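Home About Inserts Trays Workshop Contact

About Ernico

Ernico makes the inside of the box. Other firms make the box, and a third lot make the thing that goes in it, and those two get invited to the trade dinners. We line, fold, tab and fit the trays that keep parts from rattling around between one building and the next.

We started in a rented unit behind a tile showroom, with 22 orders on the books and a heater that had opinions. The first of those orders was for Mayrhofer, who wanted 300 trays and then, having seen them, another 300 in a slightly different size. We still have the drawings for both, and we still mix them up.

Most of our work is gray. Customers may ask for other colors, and we keep a swatch card, but small parts are easy to check against a pale gray surface and the card has stayed very clean.
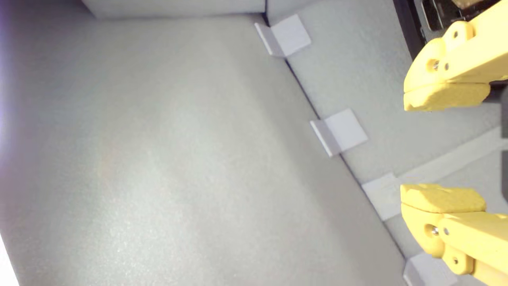 Small square brackets along a seam, evenly spaced.

Spacing is what we argue over. Our shallow range is called Osura, after a long meeting in which everything better was already taken. The deeper one is Lovero, from the same meeting, later in the afternoon. Both are made to order, and there is no minimum quantity – though if you want just one, expect a phone call to make sure.

Our catalog runs to 1643 part numbers, a good share of them corners. If yours isn't listed, send a sketch. Napkins are fine.

The workshop is open to visitors on weekdays. On Sunday we are closed and the phone rings anyway.

Related pages
How to measure a tray
Osura or Lovero?
Swatch card (mostly gray)
Returns and odd sizes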